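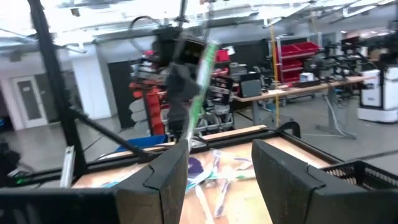
SORTING A BIG PILE OF TOOTHBRUSHES (AND EVERY OTHER SMALL BATHROOM THING)

Vivisden Household Tips, no. 334

We use cookies to remember your font size and to see which tips get read. Accept all / Only the necessary ones / Read our cookie policy

I love this job. Give me a heap of toothbrushes, a clear table and four containers that don't match, and I'm happy until the kettle boils. If you buy in bulk, run a guest room, put together camp kits or just belong to a family that grabs a twin pack every time it goes past a chemist, you already know how fast the small bathroom stuff gets away from you. It slides behind things. It hides under the hair ties. Then somebody comes to stay, you can't find a single new brush, and you buy another twin pack!

The way I do it takes 15 minutes for a normal cupboard's worth, a good bit longer for a carton. It works for toothbrushes, razors, floss picks, combs, nail files, travel tubes and anything else that's long, light and slippery in its wrapper.

TIP EVERYTHING INTO SOMETHING SHALLOW

Start with a tray. Not a bucket, not the box it came in. A shallow wooden tray with a bit of a rim is my favourite, but a roasting dish or the lid of a big storage tub will do the job very well. You want to see nearly everything at a glance, and you want a lip that stops the round things rolling off onto the floor.

Tip the lot in and give the tray one gentle shake, side to side. Long things settle down flat, mostly, and the odd little bits (travel caps, loose lids, that one earring) come into view. Fish those out first and put them in a cup. Don't stop to work out what they belong to. The cup gets its turn at the end.

If the pile comes up over the rim, you have too much in there. Do it in two goes.

CHOOSE THE TABLE, THEN CHOOSE THE LIGHT

A plain wooden table is lovely for this. Clear plastic shows up nicely on pale timber, much better than it does on glass or a shiny white benchtop, where you can pat about for a wrapped brush that's right under your nose. I used to sort on the kitchen bench and always found strays the next morning.

Wipe the table down and dry it properly. A damp patch grabs plastic film and holds on, and you end up peeling packets off the timber with a fingernail.

Overhead light is fine for sorting by colour. For reading the fine print on a packet you'll want to tilt it away from the glare, or take it over to the window. If you wear reading glasses, get them before you start!

FOUR CONTAINERS, FOUR COLOURS

Now the fun bit. Line your containers up along the far side of the table, touching, so there are no gaps for things to drop into. Mismatched ones are better, truly. I've tried this with a beautiful set of identical white boxes and had to keep checking which was which. With one black, one orange, one white and one grey, your hands learn the order in a minute or two and after that you barely need to look up.

They don't have to be the same size either. Put the biggest one where you think the most stuff will go. I like plastic baskets with holes in the sides: they're light, they rinse clean under the tap, and you can peek through the slots to see how full they're getting. A taller basket with a handle opening is handy when you need to carry it off down the hallway with one hand while the other holds a cup of tea.

Put the low ones at one end and the tall ones at the other, or wherever your reach is longest — anything that saves you lifting your arm over a high side two hundred times is worth a moment's thought. 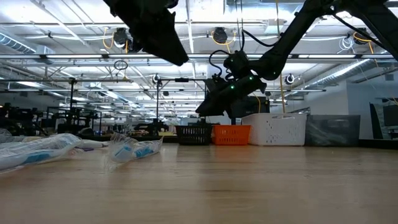 Keep your unsorted packets to one side of the table and work across from there. I'm right-handed and like them on my left, so that I pick up with one hand, turn the packet over, pass it across and drop it in. Left-handers, flip the whole thing. You'll feel straight away if you've got it the wrong way round, because your arms will keep crossing.

What should each container stand for? For toothbrushes I sort by handle colour, nearly always. You could go by soft, medium and firm, or by adult and child, and if you're stocking a guest cupboard that might suit you better. But colour is quick. You can see it through the wrapper, children can help, and later on a colour can become a person: reds for one, blues for another, greens for whoever is visiting. No more standing in the bathroom at 6 am wondering whose is whose.

Decide before you begin what happens to the awkward ones. Purple goes in with blue at my place. Clear handles go in with the greys. A brush that's half green and half white counts as green, and I don't reopen the discussion.

PICK UP ONE AT A TIME

It feels slow. It really isn't. When you grab a fistful you have to put it down again to look at it, and wrapped things cling together, so two go in where you thought there was one.

Take hold around the middle of the handle. Packets picked up by the very end swing about and catch the rim on the way in. If one is buried in the tray, slide it sideways out of the pile before you lift it, otherwise its neighbours come up for the ride. Pinch, slide, lift. After a while it gets a rhythm to it, like shelling peas.

Put some music on. My record for a really good album is one whole carton and the inside of the medicine cabinet.

LONG PACKETS, SHORT BASKETS

A toothbrush in its sleeve is longer than you think, and a small basket won't take it lying flat. Let it lean. Lay the packets on the diagonal with the top ends poking out over the rim, all leaning the same way, and a small basket will hold a surprising number of them. The ends sticking out are useful too, as you can grab one without digging.

In a big flat-bottomed basket you can lay them all down properly, side by side. In a long narrow container run them lengthwise. What you don't want is a criss-cross, as the bottom layer gets pinned and you finish up tipping the lot out to reach it.
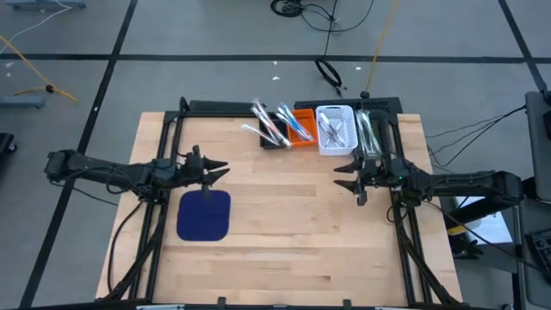 I also keep a square of cloth on the table, off to one side and close to where I'm working. Anything I'm not sure of goes on the cloth: a torn wrapper, a colour I can't name, a brush that has lost its sleeve. A dark cloth suits me because the clear packets show up on it so well. A folded tea towel is just as good. The rule is that the cloth must be bare again before I pack up, and that has saved me from starting yet another "miscellaneous" drawer. (I have two. They're full.)

TORN WRAPPERS AND LOOSE BRUSHES

Have a look over the seals as you go. A new brush in a split sleeve is still perfectly good for cleaning, so those go straight to the laundry for:

- the grout behind the taps
- the groove in the sliding door track
- bike chains
- the seal around the washing machine door
- the little holes in a cheese grater (from the outside, brushing away from you)

Any brush that's out of its packet and can't be vouched for joins them. I snip a notch in the handle of every cleaning brush so it can never find its way back to the bathroom glass. Please do this one. I learned it the unpleasant way.

LABELS THAT STAY ON

Sticky labels don't love baskets with holes in them. Use a luggage tag, or a strip of card tied through a slot with kitchen string. Write big. One word is plenty, and the tag should hang on the side that faces you when the cupboard door opens.

For smooth bins, masking tape and a marker will last for months, and it peels off clean if you get to it before summer. Leave it through a hot January and you'll be out there with eucalyptus oil and a rag.

I bought a roll of the Bendard cloth tape last October and it's still holding on the bins under the sink, steam and all.

WHERE THE BASKETS LIVE

A dry cupboard, away from the shower. The linen cupboard is ideal. Keep the everyday colours at hip height and push the guest basket up top.

If your shelf is deep, put the baskets in end-on so they pull out like drawers. Measure the depth first! My shelves are 300 mm and my favourite white basket is a whisker longer, which means it sticks out and gets bumped by everyone who walks by. I still haven't moved it.

Don't stack open baskets on top of each other once the packets are leaning out over the rims. They bend, and the sleeves split. If you must stack, use something with a lid for the bottom one.

THE CUP OF BITS

Right, back to the cup. Tip it out onto the cloth. Match up what you can in five minutes, then bin the rest or put it with the recycling if your council takes it. Caps without bottles are not going to find their bottles now.

KEEPING IT GOING

New packets go to the back of the basket and you take from the front. When a basket is down to its last two, put that colour on the shopping list — on the actual list on the fridge, as the one in my head is hopeless.

I redo the whole lot when the seasons change, and it takes less time with every round. The same row of containers gets pulled out for batteries, pens and seed packets in between. Seed packets are a joy in a narrow bin, by the way, standing up like cards in a library drawer, and I'll write up how I divide those by planting month as soon as the tomatoes are in.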